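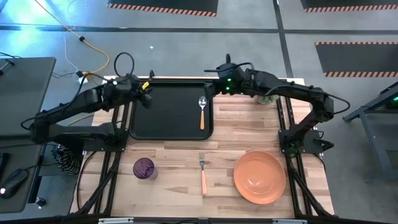

Nirthorpe Tool Library: Frequently Asked Questions

Who can join?
Anyone 18 or older who lives or works in Nirthorpe. Bring a photo ID and one piece of mail with your address, or a pay stub from a local employer.

What does it cost?
Membership is $46 a year. There is no charge per loan. Late fees are $1 per item per day.

How long can I keep a tool?
9 days. You can renew once online if no one else has reserved it. Tile saws and floor sanders can't be renewed.

How many tools can I take at once?
Five. A drill and its case of bits count as one tool.

What do you have?
The catalog lists 593 items. Most are hand tools, garden tools and power tools for home repair. We don't lend chainsaws, nail guns or ladders over 12 feet.

Do you supply blades and sandpaper?
We supply one blade with each saw. Sandpaper, glue and screws are up to you.

What if something breaks?
Tell us when you return it. Normal wear is covered. If a tool was lost or left out in the rain, you pay the replacement price shown in the catalog.

Can you deliver?
No. Large items can be picked up from the side door on Kamata Street -- ring the bell and wait.

Do I need to clean tools before I return them?
Yes. Brush off dirt and sawdust, and rinse anything used with cement or grout. There is a $5 cleaning fee otherwise.

Can I donate tools?
Yes, if they work. Email Tetteh Fiadzo with a list first. We are not taking any more hedge trimmers until November.

When are you closed?
Every public holiday, and the last week of the year for inventory. Returns are not due during that week.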